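The Basket Stays Empty Until Further Notice

2024-01-12

I have been trying to own fewer things, and like everybody who tries to own fewer things, I began by looking for something to put them in.

The basket came from Flamlow, the home store out past the highway that smells of cinnamon all year. It was sold as storage. I already had storage. I had a drawer, two shelves and a Drukov crate with a lid that doesn't close, and all of it was full of chargers. But the basket had a nice thick braid around the rim, and I am weak around a braid.

It replaced a bowl. The bowl had lived on the white table since we moved in, and it was where things went when their owners had lost interest. Last November I tipped the whole lot out and went through it item by item, and wrote the numbers down because I wanted somebody to blame. There were 269 things in it. Of those, 57 were keys, and we have one front door. Another 11 were the little hex wrench that comes with a Trukimon shelf, and we have never owned more than two Trukimon shelves, so the wrenches are either breeding or being delivered at night.

The bowl went to the thrift store. The keys went into an envelope marked KEYS, which I understand is cheating.
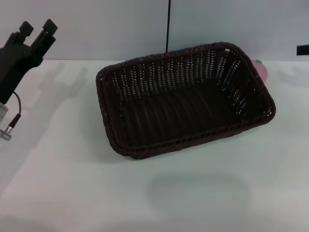 The Dumitrescu Street Tidy Club

The club, for new readers, is a few households on our street who agreed to clear one surface each and keep it clear through the winter. We share a page, we post our surfaces, and we are all very supportive in the way people are when they're hoping you'll crack first. My surface is the table. My official exception is the basket, dark brown, rectangular, set down at an angle because I once read that straight looks unfriendly.

The rule for the basket is that nothing goes into it that can't be put away somewhere better. So far I haven't met an object that qualifies. A pen has a cup. Mail has a slot by the door. Batteries go to the battery place, a jar I am not proud of. This leaves me with a container whose whole job is to hold nothing, and I dust it.

Dusting it is no joke, either. The sides are an open weave with little gaps that let the light through, very pretty, and every gap has four corners. A cloth only pushes the dust to the next hole over. I've settled on a dry paintbrush, then the hair dryer on its cool setting, then a second go with the cloth at everything the hair dryer blew onto the table.

Inside it's worse. The bottom is woven so tight and so dark that you could lose a raisin in there for a season. I feel around with my hand before I declare it empty. My family finds this hard to watch.

The flat surfaces were supposed to be the easy part. Wipe, admire, go sit down. What I hadn't figured on was how much time I'd spend looking at them once they were bare. I know things now about plain gray that I never asked to know. It goes a bit pink on one side and a bit green in the middle, and none of that comes off with vinegar.
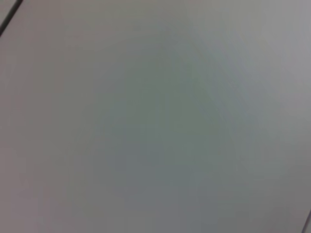
Plain gray, two thin dark seams, no clutter.

Seams are my new hobby. Crumbs love a seam. I've tried a toothpick (too fat), a playing card (works, but now we're down a seven of clubs) and the corner of an old gift card, the current champion. Run it toward you, slowly, and don't look too closely at what comes out.

The club page has had 756 visits, and I suspect a good part of those are me checking whether the house on the corner still has its sideboard clear. It does. They've even put out a single pear.

Next up is the drawer with the chargers. I've been told I may not buy anything to put them in.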